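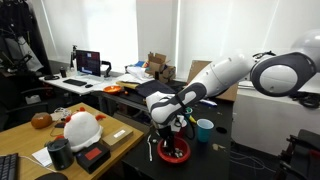 摄影:Lilla Fekete

高分子材料加工 讲义
第六讲 热塑性塑料的着色
修订:2022-10-28

一、本讲范围

本讲讨论热塑性塑料的整体着色,即着色剂分散或溶解于树脂内部的情形。表面涂装、印刷、电镀不在范围之内。前置内容为第三讲(熔体流变)和第五讲(注射成型工艺),剪切速率、停留时间、背压等术语不再重新定义。

黑色桌面上的红色塑料碗和带白边的青色塑料杯,都属于日常所说的“有色塑料制品”。对加工人员而言,颜色是一项需要写入图纸和验收标准的性能指标,与尺寸公差、冲击强度并列。颜色不合格的制件,力学性能再好也要退货。

二、着色剂的分类

2.1 颜料与染料

两者的区分依据是在基体中的溶解性。颜料不溶于树脂,以颗粒形式存在,通过选择性吸收和散射产生颜色;染料溶于树脂,以分子形式分散,只吸收,基本不散射。由此得到两条推论:

(1)染料着色的透明树脂仍然透明,颜料着色一般使透明度下降,下降程度取决于粒径以及颜料与树脂的折射率差。

(2)染料分子在聚合物中有一定活动性,存在迁移问题。聚烯烃的玻璃化温度低于室温,非晶区链段活动容易,一般不用染料着色。聚苯乙烯、聚碳酸酯、聚甲基丙烯酸甲酯的玻璃化温度高于室温,可以使用溶剂染料。

2.2 无机颜料

常用品种有二氧化钛(白)、炭黑(黑)、氧化铁(红、黄、棕)、氧化铬绿、群青、钛镍黄、钴蓝。炭黑按习惯归入无机颜料。总体上,无机颜料耐热、耐光、不易迁移,但彩色品种的着色力较低,饱和度不如有机颜料。氧化铁黄为水合物,受热脱水后颜色转红,不宜用于加工温度较高的树脂。群青不耐酸,与酸性助剂或含卤树脂的分解产物接触时可能褪色。

镉系和铅铬系颜料耐热性或遮盖力好,过去用量很大,现在因重金属限制,在多数消费品中已不采用。阅读早期文献中的配方时应注意这一点,不得直接照搬。

2.3 有机颜料

偶氮类、酞菁类、喹吖啶酮类、苝系、异吲哚啉酮类等。酞菁蓝和酞菁绿耐热、耐光俱佳,价格适中,是蓝、绿、青色制品的主要选择。红色品种较多,性能差别也大:低档偶氮色淀价格低,耐光性有限;喹吖啶酮和苝系性能高,成本也高。选红色时不能只看色相,必须同时核对耐热和耐光等级。

三、二氧化钛的作用

3.1 遮盖力的来源

金红石型二氧化钛折射率约为2.7,常见树脂约为1.5,两者差值大,散射强。散射效率与粒径有关,在可见光波段,最佳粒径约为0.2至0.3微米。粒径过大则单位质量的散射截面下降;过小则趋于瑞利散射,遮盖力降低,底色偏蓝。

3.2 锐钛型与金红石型

锐钛型折射率较低,光催化活性较高,户外使用时容易引起基体粉化。塑料中以金红石型为主,并经氧化铝、二氧化硅等表面包覆,以抑制光催化并改善分散。

3.3 在彩色配方中的用量

在浅色和中等深度的不透明制品中,钛白提供遮盖,彩色颜料提供色相。钛白加入量增加,遮盖力提高,饱和度下降,需要相应提高彩色颜料用量。深红、正红一类颜色对此特别敏感:加钛白后偏粉,所以高饱和红色往往靠具有一定遮盖力的红颜料本身实现,少加或不加钛白。薄壁红色制品在强光下透光,多数由此引起。

四、着色剂的加入形式

4.1 干粉

颜料粉末与树脂粒料直接混合。成本最低,粉尘大,分散差,换色清理困难。目前主要用于试验和小批量生产。

4.2 色母粒

颜料以高浓度预分散于载体树脂中,造粒后按比例与本色料混合。有机颜料色母的颜料含量通常低于钛白色母,原因在于有机颜料比表面积大,吸附载体和分散剂较多。载体应与基体相容,且熔体黏度不高于基体。载体黏度过高时,色母粒熔融滞后,制品上出现色条。

4.3 液体色浆

颜料分散于液体载体,用计量泵在进料口加入。混合均匀性好,换色快;载体用量偏高时会引起螺杆打滑,并影响制品表面的后续印刷。

4.4 预着色料

树脂经双螺杆挤出机与着色剂混炼后造粒,颜色一致性最好。代价是多一次热历程,库存品种增多。

五、分散过程

分散分为三步:润湿、解聚、稳定。

润湿指熔体取代颜料表面和团聚体孔隙中的空气。所需时间与熔体黏度、孔隙尺寸和表面能有关,通常加入低分子量聚乙烯蜡促进润湿。

解聚指团聚体在剪切应力作用下破裂。注意决定因素是应力,应力等于黏度与剪切速率之积。提高料筒温度使黏度下降,应力随之下降,对解聚不利,但对润湿有利。两个要求相反,因此色母生产中将润湿段与高剪切段分开设置。

稳定指已分开的颗粒不再重新聚集。高黏度熔体中布朗运动微弱,再聚集主要发生在流动引起的颗粒碰撞中。

区分两个概念:分散(dispersive mixing)减小颗粒尺寸,分布(distributive mixing)使颗粒在空间中均匀排列。制品出现色点属于前者不足,出现色条、云纹多属于后者不足。注塑机的普通螺杆分布能力有限,分散能力更弱,不能指望在注塑工序中弥补色母质量的缺陷。

六、颜色的测量与色差

6.1 表示方法

工业上采用CIE 1976 L*a*b*颜色空间。L*为明度;a*为红绿轴,正值偏红,负值偏绿;b*为黄蓝轴,正值偏黄,负值偏蓝。青色样品的a*与b*均为负值,红色样品的a*为较大正值。

6.2 色差

ΔE*ab等于ΔL*、Δa*、Δb*三者平方和的平方根。该公式在高饱和区与目视不一致:同样的ΔE,在灰色样品上能看出,在高饱和红色样品上可能看不出。需要统一容差时宜采用CIEDE2000。验收文件必须写明所用公式、光源、观察者角度和测量几何条件,缺任何一项,数据不可比较。

6.3 测量几何

d/8包含镜面反射(SCI)的结果受表面光泽影响小,适合评价配方;45/0或d/8排除镜面反射(SCE)的结果接近目视,适合评价外观。同一配方在光面和皮纹面模具上成型,SCI读数接近,SCE读数有明显差别。

6.4 同色异谱

两个样品在一种光源下同色,在另一种光源下不同色,原因是反射光谱不同。更换颜料供应商时最易发生。对色时至少检查D65和A两种光源,办公或商场用品应增加荧光光源。

6.5 热致变色

部分红、橙、黄颜料的颜色随温度变化。制件脱模后不得立即测量,应在标准环境下冷却平衡后再读数。

七、着色剂对制品性能的影响

7.1 收缩与翘曲

酞菁类等有机颜料对高密度聚乙烯和聚丙烯有成核作用,使结晶温度升高,并改变流动方向与垂直方向的收缩差。同一副模具,本色料合格,换成蓝色或绿色后箱盖翘曲,属典型现象。对策是选用经过处理的低翘曲型颜料,或者在模具设计阶段就用最终颜色试模。

7.2 力学性能

分散不良的团聚体是应力集中点,首先表现为冲击强度下降。钛白硬度较高,在玻纤增强体系中会损伤纤维,使拉伸强度降低,此时可考虑用硫化锌代替。

7.3 耐候性

炭黑是有效的紫外屏蔽剂,粒径小、分散好时效果最佳。部分含铁、含铜杂质会促进聚丙烯的热氧老化。受阻胺光稳定剂与个别酸性颜料之间有拮抗作用,配方变动后应重新进行老化试验。

7.4 双色及镶边制品

主体与边缘颜色不同的制品,可以由双料注射、装配或表面印刷得到。采用双料注射时,两种颜色之间须考虑迁移,浅色一侧的沾色试验不可省略。仅凭外观照片一般无法判断采用的是哪一种工艺。

八、算例

给定:本色聚丙烯429 kg,色母添加量为每100 kg本色料2 kg,色母中颜料质量分数23%。

色母用量:429×0.02=8.58 kg
颜料质量:8.58×0.23=1.973 kg
总质量:429+8.58=437.58 kg
制品中颜料质量分数:1.973÷437.58=0.451%

常见错误是以总质量437.58 kg作为添加比的基准。“每100份本色料加2份”与“色母占总量2%”是两种规定,后者在本例中需要色母8.76 kg。差额不大,但在浅色制品中足以超出色差容限。配方单上应写明基准。

九、案例讨论:Ustau厂的色差投诉

材料由Ramiro Cantero整理,供课上讨论。

Ustau厂以均聚聚丙烯注塑红色餐具,色母由Rezende供应。一批制品共161箱,其中10箱被客户判为偏暗。厂方提供的记录如下:

(1)色母批号未变,本色料批号未变。
(2)偏暗的箱子均为停机后重新开机的产品。
(3)停机期间料筒保温,未降温,未排料。
(4)两组样品的SCI读数,ΔL*为负,Δb*略有变化。

Sơn Mạc在初步意见中认为是有机红颜料在料筒内停留过久发生热分解。Ernő Kovács提出另一种解释:称重加料器在重新开机时过量给料,颜料浓度偏高。两种解释都与明度下降相容。请说明下列检验各能区分什么:灰分测定;将偏暗样品粉碎后用本色料稀释,再与正常样品的稀释样对比光谱;人为延长停留时间的重复试验。

提示:若颜料为有机物且配方不含钛白,灰分测定基本没有区分能力。

十、习题

1. 解释为何聚丙烯不宜用溶剂染料着色,而聚苯乙烯可以。

2. 某青色杯体在D65下与标准样一致,在A光源下偏红。写出可能原因及确认方法。

3. 色母载体为低密度聚乙烯,基体为聚碳酸酯。分析相容性和外观两方面的后果。

4. 将第八节算例中的色母颜料质量分数改为30%,其余不变,求保持制品颜料质量分数为0.451%所需的色母用量。注意总质量随之变化。

5. 制品上出现孤立的深色小点,提高背压后数量没有减少。讨论问题出在分散还是分布,并提出下一步检查项目。

作业交Lajos Hegyi,第4题须写出计算过程。实验课使用Estel实验室的小型双螺杆挤出机,预习内容为第五节。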